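Home | Products | Modules | Support | Contact

Sekura Workforce Classification Module

Posted 9 August 2018 by Ruba Chamoun

Sekura is a record-keeping and review module for employers that use a mix of payroll employees, independent contractors and agency workers. It runs as an add-on to the Povar timekeeping system and can also be installed alone. The module stores the facts on which a worker's status depends, applies the test selected by the employer, and keeps a dated record of each decision and the person who made it.

The module does not issue legal opinions. Its output is a worksheet for review by counsel or by the employer's own human resources staff.

Scope of records

Each worker record holds the written agreement, the start and end dates of each engagement, the method of payment, and the answers to the intake questionnaire. The questionnaire covers control over hours, who supplies tools and materials, whether the worker may send a substitute, whether the worker serves other clients, and how either party may end the arrangement. Answers are entered by the hiring manager and confirmed separately by the worker. Where the two sets of answers differ, the record is flagged and cannot be closed until a reviewer enters a note.
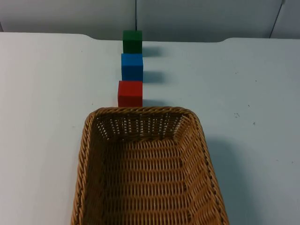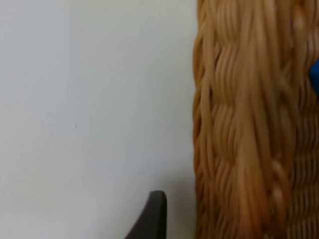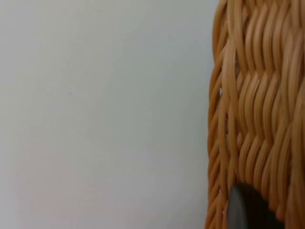
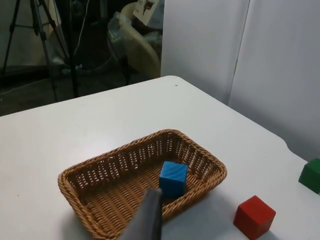 Tests are stored as rule sets. The standard package includes a common-law control test, an economic realities test and a three-part test of the kind used in several states. An employer operating in more than one state may assign a rule set to each work location. If a worker performs services at two locations with different rule sets, both are applied and both results are printed.

Rule sets are versioned. When a rule set is updated, records decided under the earlier version keep their original result and are placed in a queue for re-review. The queue can be sorted by length of engagement, by location or by total payments to date.

Hours and payments

With Povar installed, hours and payments are read from the timekeeping database each night. Without it, they are imported from a comma-delimited file. A contractor whose recorded hours pass a limit set by the employer is added to the review queue. The limit is 1,188 hours in a rolling year as shipped and may be changed by an administrator. It is an internal review point and has no standing under any statute.

Changes of status

When a contractor is moved to the payroll, the module closes the contractor record, opens an employee record and carries the questionnaire across as an attachment. It does not calculate back wages, overtime or employer tax contributions. Payment history for the affected period can be exported for that purpose.

Capacity and licensing

Standard license: up to 800 active worker records, 4 administrator accounts.
Extended license: up to 3,000 active worker records, unlimited administrator accounts.
Closed records do not count toward either limit. Reviewer accounts have read and comment rights only and are not charged.

Requirements

Sekura is installed on the employer's own server. A hosted version is available from the Brorkthorpe data center. Both versions use the same database layout, and records may be moved between them with the supplied transfer tool. Users of the June release should apply the current update before running a transfer, as the earlier tool omits reviewer notes attached to closed records.

Documentation is supplied as a searchable manual with an appendix listing every questionnaire field and its permitted values. Installation support is included with both licenses. Changes to rule sets requested by a single customer are quoted separately.

Related items

Povar Timekeeping: Base System
Povar Shift Scheduling Add-On
Carbone Agency Worker Invoice Matching
Carbone Document Retention Schedules
Sekura Questionnaire Field Reference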